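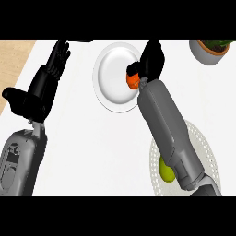
Page 2 of 3

Okay, so back to the two-arm cell. Last time I got as far as the mounts and the cabling, and a few of you asked when I was going to get to the hands. Today!

I do everything in the simulator before I go near the real bench in Kemilwood. I used to skip that step (I know, I know) and I paid for it with a cracked finger cover and a long wait for a parcel from Plemport. These days the simulated table gets set up first: white top, a plate between the arms, something orange for the right hand to hold at the plate's edge, and the left hand open and well clear of everything.

That open left hand is where I start. I spread the fingers, stick the thumb out to the side, and save that as the zero pose. Then I run the same pose on the real hand and compare the two. Mine had drifted on the index finger, enough that the fingertip landed short every time. The fix was dull. Back off the tendon screw, reseat the little spring, tighten it again, run the pose, swear a bit, repeat. I did it 3 times before I was happy.

The right side is fussier because that forearm reaches a long way in on the diagonal, and it passes right over the round tray with the holes in it. In the simulator you can park a forearm over a tray and a piece of fruit all day long. On my bench the clearance there is tight, so I raised the elbow limit in the Wiver config and saved it under a new name. Save it under a new name! I overwrote the old one in April and lost a whole evening getting it back.

Grip force next. Small, glossy, rounded things are a pain, so I started low and went up in small steps until the fingers held without squeezing. I leave the closing speed slow while I do this. Once it behaves I run 1000 open-and-close cycles overnight with nothing in the hand, and in the morning I check the wrist bolts. One was loose on the right arm, none on the left.

Regular upkeep for this cell, the way I do it now: wipe down the forearm housings, look over the wrist joints, a drop of the Pawlak grease at each base, and the zero pose again after every 72 hours of running. I keep a paper log taped inside the cabinet door.

Next page is the wiring for the stop button, plus the part I ordered wrong twice.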